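Sendness is a small set of transcribed household recipes, and I'm so glad you've found your way to it! It comes from a kitchen book begun in 1715 and added to by several different hands (some tidy, some really not), and I've been typing it up on and off for longer than I care to admit.

## What's in the folder

- `recipes.csv` has one row per recipe, with the title, the page, the hand and the full text
- `hands.csv` has short notes on each of the 16 handwritings I think I can tell apart
- `words.txt` is a running list of odd words and my best guesses at them
- `brustby/` holds the loose sheets found tucked inside the back cover, which I've kept separate

## How the text was typed

Spelling is left just as it stands, so you'll meet "shuger," "suger" and "sugar" in the same pudding. Long s is typed as a plain s. Anything I couldn't read is in square brackets, and if I had a guess it has a question mark after it. Line breaks are not kept. I did keep them for the first 34 pages and then gave up, and later went back and took them out so that everything would match.

Amounts are not turned into cups or grams. I tried, early on, and kept getting tangled up in spoonfuls, so please do your own sums if you're planning to cook (and do cook! the seed cake is lovely with a Sunday cup of tea).

## Versions

Version 2 fixes the page order in the preserves section and adds the Brustby sheets. The older file is still there under `old/` for anyone who has already cited it.

## The `wear` column
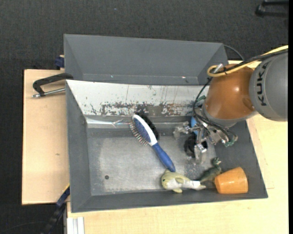

Page condition goes in the `wear` column, as `clean`, `light` or `heavy`, and I added a second column, `wear_place`, when it became clear that one word wasn't telling you enough. A page can be fairly fresh at the top and a mess at the bottom. It's much like the white sloping panel in that gray bin, with its brown, gray and black patches in a band along the lower half and only thin scratches higher up. A page like that is entered as `heavy` with `wear_place` set to `lower`, and the biscuit pages are nearly all of this kind. If the marks cover the writing, look for the square brackets in the text as well.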